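Utanville Court, Unit 261: Pre-Listing Condition Checklist
Two-bedroom condo, 900 sq ft. Inspected Monday.

Entry door: OK. Deadbolt throws fully.
Smoke alarms: one past its service date. Replace before showings.
Kitchen GFCI outlets: OK, both trip and reset.
Water heater: Ultex, 20 gal. Drain pan present, no discharge line. Refer to plumber.
Balcony railing: two loose fasteners at north post. Tighten and recheck.
Sliding door: drags at mid-track. Clean rollers.
Bath fan: weak draw. Duct not accessible.
Electrical panel: labels incomplete. Breakers 7 and 9 unmarked.
Common walkway: association responsibility. See management log for last cleaning.

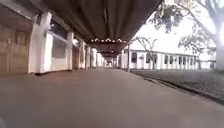 Covered walkway, concrete surface, alongside building.

Parking space: number repainted, legible.
Repair allowance, seller's estimate: $700. Plumber's quote pending.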